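4. Fin de pause : remettre la table en état

Cette section concerne la grande table en bois clair de la salle commune, dite table Boutros, du nom du modèle que le service achats avait commandé en deux exemplaires et reçu en un. Elle s'applique à toute personne ayant mangé, déballé ou simplement grignoté quelque chose à cette table, y compris debout, y compris « juste un ».

Le rangement du réfrigérateur est traité en section 5. Les réclamations relatives au café sont traitées par le café.

4.1 Ce qu'il vous faut

Deux bacs transparents à large rebord, rangés sur l'étagère basse sous l'évier. Ils s'emboîtent l'un dans l'autre et se séparent à contrecœur.
Une éponge propre. Celle qui est grise était jaune, prenez l'autre.
Un chiffon sec en microfibre.
Le flacon de nettoyant doux Zillia, dilué. Le bidon de concentré reste dans le placard du bas, fermé.
Vos deux mains, dont au moins une sans téléphone.

ATTENTION — Ne jamais utiliser le côté abrasif de l'éponge sur le plateau. La finition brillante se raye très bien. La reprise du vernis a été chiffrée par la maison Rarnitz à 3,000 couronnes pour la surface complète, ou 2,000 si l'on accepte de voir le raccord jusqu'à la retraite.

4.2 Disposer les bacs

1. Séparez les deux bacs. S'ils résistent, tournez-les en sens contraire au lieu de tirer. Hạnh Sầm a mis au point cette méthode en août, après avoir projeté le bac du dessous dans le lave-mains.

2. Posez-les du côté du plateau le plus éloigné de vous, l'un à gauche, l'autre à droite. Laissez entre eux de quoi poser un gobelet ou une brique de boisson debout.

3. N'empilez rien dessus. Un bac n'est pas un dessous-de-plat, et un bac retourné n'est pas un tabouret pour ordinateur.

Note : les bacs sont transparents pour que chacun voie s'ils sont pleins. L'ancien modèle opaque de chez Brernex permettait à sept personnes de suite de penser sincèrement qu'il restait de la place.

4.3 Trier les emballages

4. Ramassez d'abord les emballages qui se trouvent au bord du plateau. Ce sont les premiers à tomber et les derniers à être revendiqués.

5. Videz chaque emballage de ses miettes au-dessus d'un bac. Pas au-dessus de la table, pas au-dessus du sol, pas au-dessus du clavier d'Amedeo Pellegrini, qui a déjà écrit à ce sujet.

6. Froissez l'emballage sans le comprimer à outrance, puis déposez-le au fond du bac. Déposer s'entend à courte distance. Les tirs depuis le canapé ne sont pas comptabilisés, même réussis.

7. Alternez entre le bac de gauche et celui de droite. Il n'existe aucune différence de contenu entre les deux : l'étiquette « films » et l'étiquette « autres » ont été retirées à l'issue d'un débat qui a duré plus longtemps que la pause.

8. Laissez les gobelets et les briques debout entre les bacs jusqu'à ce que les emballages soient traités. On s'en occupe à l'étape 10.

ATTENTION — Une brique qui paraît vide ne l'est pas forcément. Soulevez-la avant de la coucher, de la plier ou de la confier à quelqu'un d'autre.

4.4 Vérifier avant d'essuyer

9. Faites le tour de la table et regardez le plateau en lumière rasante, en vous baissant un peu. Les reflets du plafond cachent les morceaux d'emballage transparents, et le veinage du bois cache tout ce qui est brun : biscuit, noisette, origine inconnue. Silvia Zeman recommande de passer la main à plat. Elle recommande également de se laver la main ensuite.

10. Videz les gobelets et les briques dans l'évier. Les gobelets réutilisables vont sur l'égouttoir, les briques rincées dans la caisse de tri du couloir.

11. Regardez au pied des bacs. Les petits fragments s'y réfugient volontiers, juste devant la base, là où le regard s'arrête au contenu et conclut que c'est propre.

Les deux vues suivantes montrent une table avec des bacs et des emballages (étapes 4 à 9).

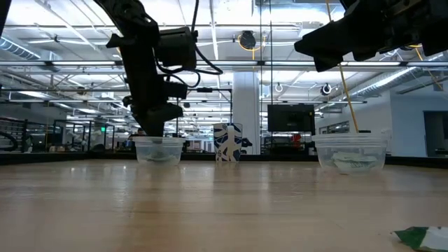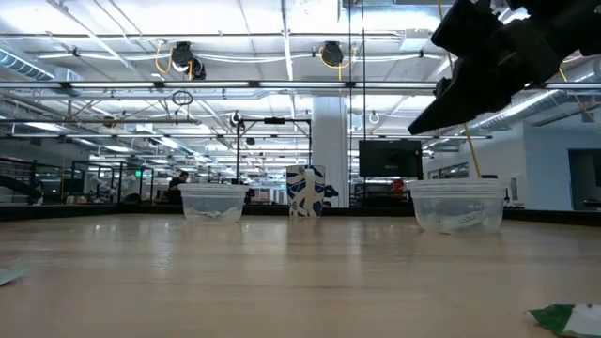 Fig. 4 et 5 — Les deux bacs posés côté opposé, des emballages froissés à l'intérieur, et de quoi boire debout entre les deux.

Sur la figure 5, l'étape 4 reste à faire : un emballage vert et argenté occupe le coin du plateau le plus proche, un autre pointe au bord gauche. Il y a aussi une miette devant le bac de droite, pour les amateurs de l'étape 11.

4.5 Essuyer

12. Déplacez les bacs sur le plan de travail. Essuyer autour est une technique répandue qui laisse deux ronds très nets.

13. Vaporisez le Zillia sur l'éponge, jamais directement sur le bois. Deux pressions suffisent pour tout le plateau.

14. Essuyez dans le sens du fil, d'un côté à l'autre, puis passez le chiffon sec aussitôt. N'attendez pas que « ça sèche tout seul ». Ça sèche, avec des auréoles.

15. Videz les bacs dans la poubelle, rincez-les si nécessaire, séchez-les et remettez-les sous l'évier.

4.6 En cas de difficulté

Le plateau colle après essuyage : trop de produit. Repassez à l'eau claire, puis au chiffon.

Un bac est fendu au rebord : mettez-le de côté et prévenez Wafula Chege, qui tient la réserve. Ne le réparez pas au ruban adhésif. Il y a eu un précédent, et une soupe.

Personne ne reconnaît un emballage : jetez-le quand même. L'enquête peut se poursuivre sans la pièce à conviction.

Il reste quelque chose de comestible, fermé, non daté : posez-le sur l'étagère du haut avec un mot. Passé 17 h, Stella Urio est réputée l'avoir trouvé.

Suite à la section 5, Réfrigérateur. Prévoir des gants.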